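Hurnent Town FC Supporters' Forum > First Team > New striker and the fitness excuse

touchline_moaner
Posted 2023-08-29
So the club site says our new forward from Bruseck is "building towards full sharpness". He signed in March. How long does it take? He has had a whole summer and he still can't get past the hour. I'm not having a go at the lad, I'm having a go at whoever keeps writing these updates and expecting us to swallow them.

eastbankregular
He missed most of the summer with a calf problem, it was in the programme. Calves are a pain, they go again if you rush them. I'd sooner have him for an hour now than lose him until Christmas.

touchline_moaner
The programme also said the new drainage would sort the goalmouth out. Forgive me if I don't treat it as gospel.

puddle_end
I was at the Dreneck game and he looked fine to me for the first half. Won plenty in the air, held it up, nobody near him when he did. Fitness isn't the problem if the midfield is 20 yards behind him every time he gets the ball down.

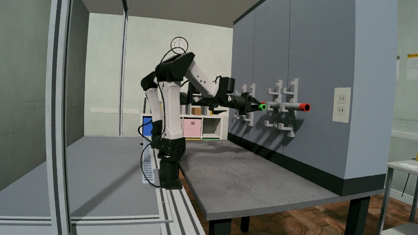

Robot arm with its gripper at a green ring (computer render)

oldgreenscarf
Agree with puddle_end about the gap. We play one up top and then leave him to it. Mind you, he had two decent chances at Dreneck and hit the keeper with both. A sharp striker puts one of those away.

eastbankregular
One of those was offside anyway.

oldgreenscarf
It was given offside. I was level with it and I have my doubts.

touchline_moaner
You were behind the tea hut, I saw you.

numbernine_and_a_half
Can someone explain why we let last year's bloke go to Arrieta if this one wasn't ready? He got 10 goals for us, and that was with a manager who wanted him tracking back to his own corner flag. The line at the time was that we couldn't match the wages. Fine, but we found money for this one, and for a second goalkeeping coach.

puddle_end
10 goals, of which four were penalties. People are getting very misty-eyed about him. He went missing for weeks at a time.

numbernine_and_a_half
Penalties count. I would take four penalties off anyone at the moment.
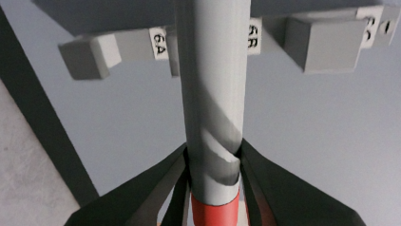

Grey rod with a red band at one end (computer render)

eastbankregular
The gate on Saturday's game last season against this lot was over 500, and I bet we don't get near it this time if the mood is like this thread. Give him until the clocks go back and then judge.

touchline_moaner
That's what we said about the last three. I'll be there, I always am, but I'd like one straight answer – is he injured, is he unfit, or does the manager just not fancy him for ninety minutes? Those are different things and the club talks as if they're all the same.

oldgreenscarf
My guess is the third one. He took him off at Dreneck when we were chasing the game and put a full back on. You don't do that if you rate your striker.

puddle_end
The full back came on because ours was limping. You can see it on the highlights if you bother to watch them to the end.

oldgreenscarf
I did watch them. They cut out both of our corners and the bit where their bench was up in arms, so I don't put much weight on what they show.

numbernine_and_a_half
Anyone know if the supporters' coach is running for the cup tie? The page still has last season's times on it.

eastbankregular
Same pick-up as before as far as I know, but ring the club shop first.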